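Section 4: Moving your old posts and photos into Flekau

Right, so you've got Flekau installed (if you haven't, go back to section 2 and come and find me again). I wrote this part after shifting my own stuff over from Mestwood in January, and I've kept it in the order I'd do it if I had to start again tomorrow. Set aside an evening. Most of it is waiting, but you'll want to be near the screen for steps 3 and 6.

What you'll need

Your Mestwood login, plus whatever email address you signed up with
A computer – the phone app can't do imports yet
Enough free disk space for the export file twice over
A Flekau account with the address already confirmed

Caution: don't close your Mestwood account yet! I know it's tempting. The export link stops working the moment the account goes, and there's no way of getting it back.

Asking for your export

1. Log in to Mestwood, open Settings, then Your Data, then Request a Copy. It's right at the bottom, under the adverts settings, in grey text.

2. Tick Posts, Photos and Contacts. Leave Activity Log unticked unless you really want it. It made my file enormous and Flekau ignores it completely.

3. Choose the format. You want the one called Structured. The other one, Readable, gives you a lovely set of web pages to browse through but Flekau can't import them. I picked the wrong one the first time and had to wait for the whole thing again, so check it twice before pressing Send Request.

4. Wait for the email. Mine landed at 11 at night. The link only works for 2 days, so download the file as soon as you see it and save it somewhere you'll remember.

Note: if the file is very big, Mestwood splits it into parts. Keep them all in one folder and don't rename them. Flekau reads the part numbers from the file names, and it'll stop halfway through if one's gone missing.

Bringing it into Flekau

5. Open Flekau, click your name at the top right and choose Import. Pick Mestwood from the list. If you're coming from Tostar the steps are nearly the same, but your comments will come across as separate posts (more on that below).

6. Before anything uploads, you'll be asked who can see the imported posts. It's set to Everyone. Change it to Only Me! You can open things up later, one album at a time if you like, and it's much nicer than finding out your cousins have been sent ten years of your holiday snaps in one go.

7. Drag the file, or the folder of parts, onto the box and press Start. The bar will sit at 80 per cent for ages. Leave it be. That's the bit where it's matching photos to posts, and if you refresh the page it goes back to the beginning.

8. When it's finished you'll get a summary showing how many items came in and how many were skipped. I had 1166 items and a handful skipped, all of them links to pages that don't exist any more. Click Show Skipped and have a quick look down the list anyway.

Checking the photos

9. Go to Albums and open the one called Imported. Everything lands in there together, in date order, with your old captions underneath. Pick a few photos from different years and open them full size. If one looks fuzzy, the export has only given you the small version, and you'll need to save the big one from Mestwood by hand.

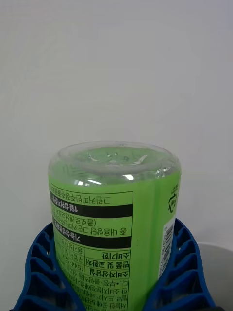 10. While you've got a photo open, click Details and check the location line. Mestwood adds a place to photos even when your phone didn't, and Flekau brings that across with everything else. To clear the lot, go back to the album, choose Select All, then Remove Location. I did this for every single album and I'd do the same if I were you.

11. Now look at Contacts. Flekau won't message anyone unless you tell it to, but there's a big cheerful Invite All button right next to Save. Press Save.

Caution: Invite All really does mean all, old landlords included.

If you came from Tostar

Comments arrive as posts of their own, dated correctly but with no sign of what they were replying to. There's a filter called Hide Loose Comments in Settings, under Imports, and it tidies up most of them. The Dobos add-on is meant to join them back up with the posts they came from. I've tried it on a small batch and it got most of mine right, but it's slow, and it needs permission to read your whole account – turn that off again once it's done.

Once you're happy with everything, leave the old account alone for another month, then carry on to section 5, where we switch off the email alerts.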